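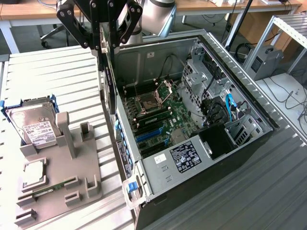
Repair Records Belong With the Machine

A used desktop computer is normally sold with three facts: processor, memory, drive size. Its service history is missing. The buyer cannot tell whether the cooler was ever reseated, which slots have held cards, or how many hours the drive ran before resale.

I think the record should travel with the case, on paper, inside the side panel. Flurnbridge tried this with a batch of 56 office machines last April. Each sheet had 14 lines, one per intervention, with a date and the part number. Filling in a line took two minutes.

The usual objection is that a database does the job better. For the owner of 1,000 machines, it does. But the database stays behind when the machine is sold — and the second owner is the one who needs it. A serial number that resolves only inside the seller's network is of no use to anyone else.

Cooling is the clearest case. Thermal paste ages, and a cooler that has been lifted needs a fresh application. Without a date, the next technician either repeats the work or skips it, and both choices are guesses.

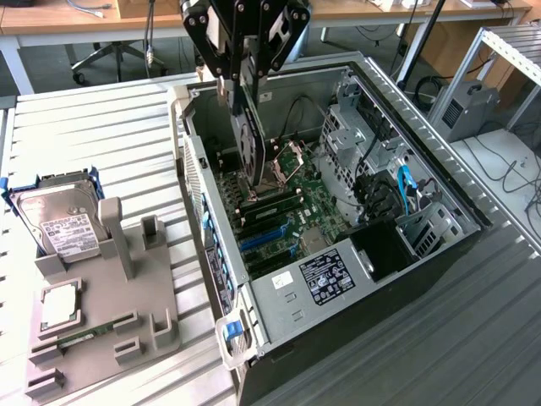 Oanh Doãn disagrees, writing that a paper sheet is only as good as the last person to hold a pen, and that one skipped entry makes the rest misleading. She would accept a sheet only if every line were signed.

Signatures are a fair demand. I would add a column for them and keep the sheet at 14 lines.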